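Wednesday, notes by Kastriot Stojanović

Equipment planning meeting, small-parts handling cell
Started 3 pm, all present apart from purchasing, who joined for item 2.

1. Fingers and pads
Really good progress to report. The printed fingers are doing well on small pieces next to the black cup, and everyone who has had a go on the cell wants more time on it. Agreed to carry on printing our own and put the money into spares.

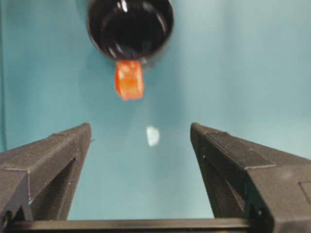
Grgić have offered finger blanks at a fair price, but the lead time is 13 working days and we can print a pair overnight. Kept as a fallback. Grip pads to be bought as sheet and cut here. Kastriot to order 24 blanks' worth of pad material – enough to last until December.

2. Second arm
Two quotes in. Skidar is the cheaper and includes the wrist camera mount. Iment costs more but comes with a longer warranty and a day's training on site, which the meeting liked very much. Purchasing asked for the running costs side by side before anything is signed. Great to be at the stage of choosing!

Controller to come from Zavham either way, as the present one has given no trouble. Bench space: the new arm needs about 102 cm of clear run, so the shelving by the door has to move first.
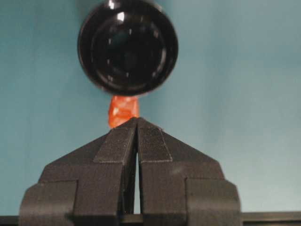
Can the second arm use the fingers we already have?
The bolt pattern is the same on both quoted models, so the current fingers fit straight on. Only the cable clip needs redrawing.

3. Budget
The pad material and filament come out of this year's consumables. The arm goes in as a capital request, with 3 sets of spare fingers listed under it so they don't get lost again. Strong support for asking for the training day even if we go with Skidar – purchasing will find out what it costs on its own.

Actions
KS: pad order, cable clip drawing
Purchasing: running costs, training price
All: shelving, before the next meeting

Closed 4.10 pm.

Contact: Kastriot Stojanović, equipment planning | © Handling cell group | Back to top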